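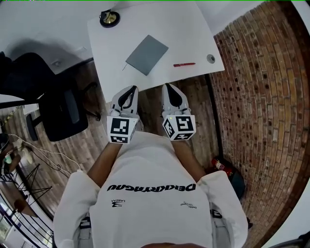

Kapitel 4: Vormachen, nachmachen, sortieren

Wer zum ersten Mal in eine Robotik-AG kommt, erwartet einen Roboter. Das ist verständlich und führt regelmäßig zu langen Gesichtern, denn in den ersten Wochen dieses Kapitels bewegt sich gar nichts von selbst. Es bewegen sich die Teilnehmenden. Sie nehmen einen Greifer in jede Hand, stellen sich an einen Schreibtisch und tun Dinge, die sie seit dem Kindergarten beherrschen, nun allerdings deutlich schlechter.

Das Projekt Gistance, an dem sich dieses Kapitel entlanghangelt, begann als Wahlkurs mit 16 Anmeldungen und einem hochfliegenden Plan: Eine Maschine sollte lernen, einen Arbeitsplatz aufzuräumen. Der Arbeitstitel lautete »Molefe« und bezeichnete zunächst das Programm, später den Rechner und gegen Ende des Halbjahrs jede Art von Fehlermeldung. Im Protokoll vom 2021-01-14 steht als einziger Tagesordnungspunkt: »Was ist eigentlich Ordnung?« Ein Beschluss ist nicht überliefert.

Die Frage war trotzdem gut. Ein Mensch, der einen Stift neben ein Heft legt, denkt darüber nicht nach und kann hinterher auch schlecht Auskunft geben, wie er es gemacht hat. Fragt man nach, bekommt man Sätze wie »na ja, hingelegt eben«. Als Programmieranweisung taugt das wenig. Also wird vorgemacht und aufgezeichnet: Wo war die Hand, wie war sie gedreht, wie weit waren die Backen geöffnet? Die Würfel mit den Schwarz-Weiß-Mustern an den Greifern dienen der Lagebestimmung, und wer sie mit dem Ärmel verdeckt, macht die Übung noch einmal. 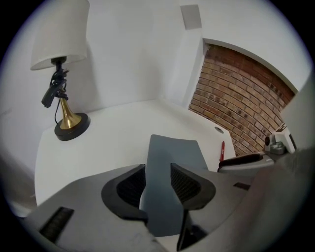
Eine einzelne Vorführung ist dabei so gut wie wertlos. Der Kurs hatte sich 1.000 Durchgänge vorgenommen, fand das im Dezember noch maßlos und hatte am Ende 3.566 Dateien auf der Platte, davon einen beträchtlichen Teil mit dem Namen »test_neu_wirklich«. Das Zasent-Heft, in dem die Durchgänge von Hand mitgeschrieben wurden, erwies sich als das zuverlässigste Gerät im Raum. Fast 100 Aufnahmen flogen wieder heraus, weil zwischen Start und Stopp nur geredet wurde - auch daraus lässt sich lernen, bloß nicht aufräumen.

Im Folgenden geht es deshalb zuerst um das Greifen mit zwei Fingern, dann um das Aufzeichnen und schließlich um die unbeliebteste Tätigkeit der ganzen Disziplin, das Aussortieren. Das Programm Wirosar, mit dem Sie in Abschnitt 4.3 arbeiten, nimmt Ihnen davon erfreulich viel und leider das Falsche ab.

Bevor Sie weiterlesen

Legen Sie einen Stift quer vor sich auf den Tisch. Heben Sie ihn nur mit Daumen und Zeigefinger auf, ohne das Handgelenk zu drehen, und legen Sie ihn parallel zur Tischkante wieder ab. Schreiben Sie danach auf, was Ihre Hand getan hat, und zwar so, dass eine andere Person es allein nach Ihrem Text wiederholen kann. Tauschen Sie die Texte aus. Rückfragen sind nicht erlaubt, Seufzen schon. Bewahren Sie das Blatt auf, Sie brauchen es in Abschnitt 4.2.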